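How to get a packing line ready for its first robot arm (and the people on it)

Updated May 23, 2020

Quick one, typing this between shifts. We put an arm in at the Tarkcombe shop this spring and I keep getting the same emails from other leads. So here are the steps, in the order I'd do them again.

You need: a list of every job on the line, a roll of floor tape, the arm's manual, and one shift where you don't care about output. Really don't care.

Step 1. Write down the jobs before the arm shows up

Not job titles. The motions. Pick up crate, turn crate, check lid, fit clip. We had 10 on our sheet and management thought there were three. Let the people who do the job fill it in. Pencil is fine.

Step 2. Pick the boring one

Give the arm the task that hurts shoulders and needs no judgment. For us that was moving full crates over to the rack. Small fiddly stuff stays with hands. We tried to hand over clip fitting the first week, bad idea, took it back by Thursday.

Step 3. Set the reach, then tape it

Run the arm at its slowest setting through the whole path. Tape where it can get to, plus a good step more. Anybody who works close by should be there for this and should be able to say stop. Teach the stop button first, before anything else, every person, including the office.
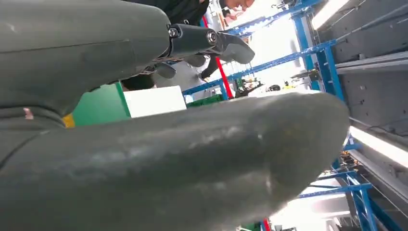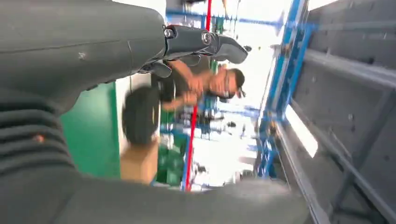 Gripper near the blue shelving, somebody at work on the other side.

Step 4. Move the stock, not the person

First instinct is to shove the bench back. Don't. Shift the crates and the boxes so the hand work stays where the light is good. Then recheck the tape from step 3, becuase you just changed everything.

Step 5. Do the pay talk early

Should probably be step 1. People will ask if hours are getting cut. Have an answer in writing. Ours: no cuts, crate lifting comes off the job sheet, time goes to inspection and rework, same rate or better. Two folks wanted to learn to program the arm. Pay for that training. If you can't promise the hours, say so before the thing is bolted down.

Step 6. Log the stops

Notebook next to the controller. Time, what it was doing, who cleared it. In May we moved 1560 crates and had 4 stops that needed a supervisor. All four were crates set down crooked. A wood guide on the shelf fixed most of that.

Step 7. Rotate

Watching an arm all day is dull and people drift off. Swap every two hours. Also, whoever is on the arm gets the same breaks, it's not a rest job just becuase nothing heavy gets lifted.

Things that went wrong for us

Speed turned up too soon. Put a lock on that setting.
Noise. Low hum, gave one guy headaches, moved his bench down a spot.
Night shift got the training last. Train them the same week.

The job sheet we used is form 3791 on the Totesetti shared drive, Boduvach site has a copy too. Change the crate sizes before you print it.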